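Search this journal Search Advanced search

3.2 Dust and droplet residue on dark surfaces

Households in the Telau district sit downwind of the Damasceno quarry for most of the dry season, and complaints about dust on furniture, counters and window sills made up a large share of the open comments in our first survey. Respondents with dark tabletops and shelves complained more often than those with light ones, even on the same street. We wanted to know whether more dust was settling on the dark surfaces or whether people simply saw it sooner.

To test this, we placed paired tiles, one matte white and one gloss black, in the front rooms of homes that agreed to take part. Each pair stayed on a shelf at chest height, away from the door, and was not wiped during the exposure period. Residents were asked to carry on with their normal cleaning everywhere else in the room. At the end of the period the tiles were covered, collected and weighed at the Kirurano laboratory. In all, 1,115 pairs were returned in a usable state. Pairs that had been moved, wiped or stacked were left out of the analysis.

The weights did not differ by color. Within a pair, the black tile was heavier as often as the white one, and the size of the difference was within the error of the balance. What did differ was the score residents gave. Before the tiles were covered, one adult in each home was asked to rate both on a five-step scale from "clean" to "needs cleaning now." The black tile was rated dirtier in most homes, by a median of 2 steps. Residents who had described themselves as not bothered by dust gave much the same ratings as the rest.

Lighting changed the result more than we had expected. Tiles near a window were rated dirtier in the morning, when low sun came across the shelf, than they were at noon. On a gloss surface, light from the side picks out single specks and dried drops against the dark background, while a strong reflection seen head-on can wash out the same marks or bring up scuffs that had not been noticed before (Figure 4). Raters who moved their heads to avoid the glare tended to raise their score.

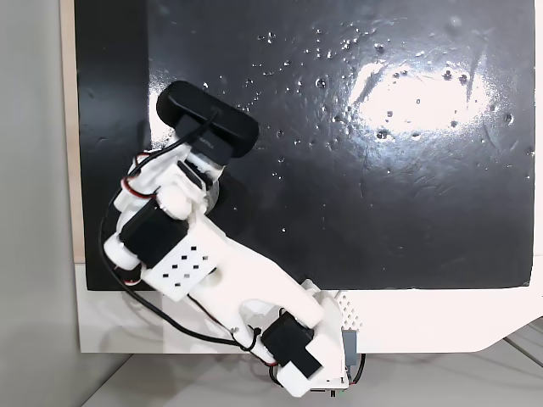 Figure 4. Small white droplets and dust specks on a glossy black board, with scuff marks and streaks visible in the area of glare. Photo: Maiara Barros.

Droplets need separate mention. Many residents did not tell them apart from dust and used one word for both. Under a hand lens, the dried spots on our tiles were mostly mineral residue from tap water, left by splashing or by plant misters used nearby. The supply in Telau is hard, and a drop that dries in place leaves a pale ring. These rings add almost nothing to the weight of a tile but had a clear effect on its rating. When we sorted the black tiles by number of rings, those in the top group were rated one full step dirtier than those in the bottom group at the same dust weight.

We also asked residents how they cleaned dark surfaces. A dry cloth was the most common answer, followed by a damp cloth and then by Gumico spray, sold in the district in 600 ml bottles. Dry wiping removed loose dust but left fine streaks on gloss tiles in our bench trials, and the streaks showed up under side light in the same way that dust did. A damp cloth followed by a dry one gave the lowest ratings. The spray did no better than plain water on dust and slightly better on mineral rings.

Two limits should be kept in mind. The tiles were new, and furniture in use carries wear that may hide or exaggerate what has settled on it. The ratings were also made in the presence of an interviewer, which may have pushed some people toward the higher end of the scale. Rosimeire Cavalcanti repeated the ratings without an interviewer in a small group of homes and found slightly lower scores for both colors, with the gap between them unchanged.

For the survey reported in Section 4, which went to 2,000 households, we therefore recorded the color and finish of the main table in each home along with the complaint score, and we adjusted for both before comparing streets.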